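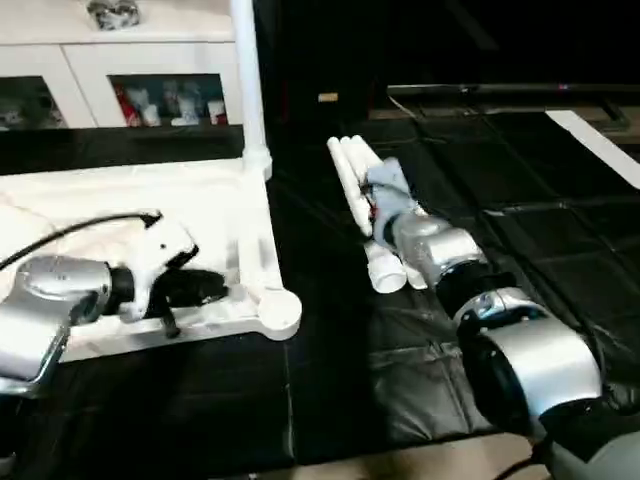

Orlandini Adds Tire Pressure Service to All 21 Shops

Free checks and sensor resets begin in May

Orlandini, the family-owned auto service company, will offer free tire pressure checks and warning light resets at all 21 of its shops starting in May. Drivers do not need an appointment, and they do not need to have bought their tires from the company.

The service covers passenger cars, minivans and light trucks. A technician will set each tire to the pressure listed on the driver's door jamb, check the spare if it can be reached, and reset the dashboard warning light on vehicles that allow it. Customers whose light comes back on will be offered a sensor test at no charge.

"People see that light and either panic or ignore it for six months," said Graziella Cirillo, director of shop operations at Orlandini. "Most of the time the tire needs air. Sometimes there is a nail in it, and sometimes the sensor battery has died. We would like drivers to know which one they have."

The company tried the service at 3 shops last winter. Technicians checked 1,355 vehicles during the trial and found 108 with a failed or missing sensor. Those drivers were given a written estimate and were free to have the work done elsewhere.

Replacement sensors will come from Skunder, which already supplies the company with valve stems and wheel weights. The sensors are programmed at the shop to match the vehicle, so customers will not have to wait for a dealer part in most cases.

Corrado Marras, who manages technician training, said the pressure printed on the side of a tire is still a common source of trouble. That number is the most the tire is built to hold. The carmaker's recommended pressure is on the door jamb label and is usually lower.

"Check them in the morning before you drive," Marras said. "If you have been on the highway for an hour, the reading will be high, and if you let air out to correct it you will be low the next day."

Marras also advises drivers to check again when the weather turns. Tires lose pressure as the temperature drops, and a warning light that comes on during the first cold morning of fall may go out by noon -- the tires still need air.

Shops will take pressure check customers from 8 a.m. until one hour before closing. Vehicles will be seen in the order they arrive. Trailers, motorcycles and trucks with dual rear wheels are not included.

Tire repairs, sensor replacement and wheel alignment are charged at each shop's posted rates.

About Orlandini

Orlandini provides tire, brake, battery and alignment service for cars and light trucks. The company was founded by Osvaldo Orlandini and remains owned by his family.

Media contact: Keith Tapsell, Orlandini communications office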